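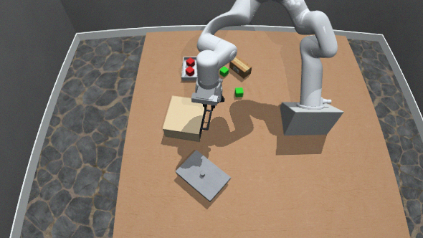 *Manee Petchrat, Rudbridge support. Updated 18 January 2022*

## Gakel sim kit: quick answers

**Is it a real arm?**
No. Gakel is simulation only for now. White arm, two-finger gripper, table, boxes and cubes, all rendered.

**What's in the starter set?**
8 tabletop tasks. Red and green cubes, the tray, boxes in a couple of sizes, the plate with the knob. You can swap colours in the settings file.

**Can I move the base?**
Yes. Drag the pedestal, then hit Rebuild. Skip Rebuild and the arm wil plan from the old spot.

**Arm won't pick up the big beige box?**
Wider than the gripper opens. Push it instead, or scale it down.

**Shadows slow everything down.**
Turn them off under View. Fine for training runs, put them back for demos.

**How many runs on the basic licence?**
200 a month. Resets on the 1st. Unused ones dont carry over.

**Does it work with Rustach controllers?**
Since the December update, yes. Version 4 firmware or later.

**Who do I ask about invoices?**
Torben Brinkmann. Bugs to Réka Pap, with the log attached please.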